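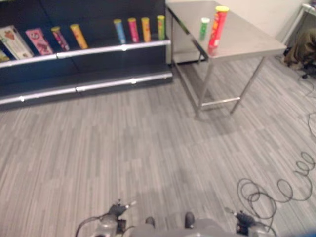 I spent most of last weekend with my nose in the annual report from Hulness, the dishwasher and dryer people, and yes, I know how that sounds. But there's a bit of news in there if you own one of their machines (or sell them, or fix them)!

Starting in February, Hulness is cutting its parts coverage on new dryers from five years to 2. Labor stays at one year, same as it's always been. The change sits in a footnote way in the back, right after the pension stuff, and I read it twice to make sure I had it right. Dishwashers keep the old terms for now.

So why dryers? My guess is the drum bearings. Hulness moved that work to De Graaf when it closed its own shop in Otwood, and the claims line in the report has gone up every year after that. The company puts it down to "higher parts prices" and leaves it there. I called the press office to ask about the bearings and got a very nice person who promised me a statement. Still waiting on that one.

What I can tell you is that the warranty reserve is up 11 percent over last year, while dryer sales hardly moved. That's a lot of money to set aside for machines that are supposedly doing fine, and I'd love to hear how the auditors talked that through.

If you bought your dryer before the switch, you keep your five years. Hang on to the receipt, though, as the claim form asks for the purchase date and the store name. Geltulside, which handles the extended plans for Hulness, told me its own contracts won't change and the price stays put through the spring. Some of those plans go all the way back to 2000, which kind of amazed me.

I'll post the statement from Hulness when I get it.

November 2019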